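Housekeeping Operations, Unit 4: Care of Low-Pile Floor Coverings
Course handout, Drunden Institute of Hospitality Services
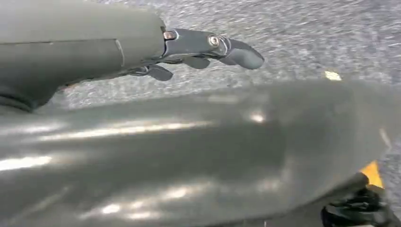

How often should a low-pile carpet in a public room be vacuumed?
Once a day in corridors and lobbies, and twice a week in rooms that are used only by appointment.

4.1 Terms
Pile is the surface yarn of a carpet. For this course, low pile means a surface short enough that a coin laid on it does not sink. Speckled colors hide dust well, and inspection must therefore be done by touch as well as by eye.

4.2 Vacuuming
Work from the far wall toward the door in overlapping strokes. Set the brush to its lowest position. Edges are done last, with the narrow tool.

4.3 Spots
Blot with a white cloth from the outside of the spot inward. Do not rub. Solutions are mixed in the Nustia room only, and the strength is entered on the log sheet.

4.4 Practical exercise
Each student will clean one marked section of Room 104 and complete the inspection form. Students have 43 minutes. Forms are returned to the tray outside Room 51.

Reading: Mthembu workbook, the chapter on textile floors. The July edition may also be used; its page numbers differ.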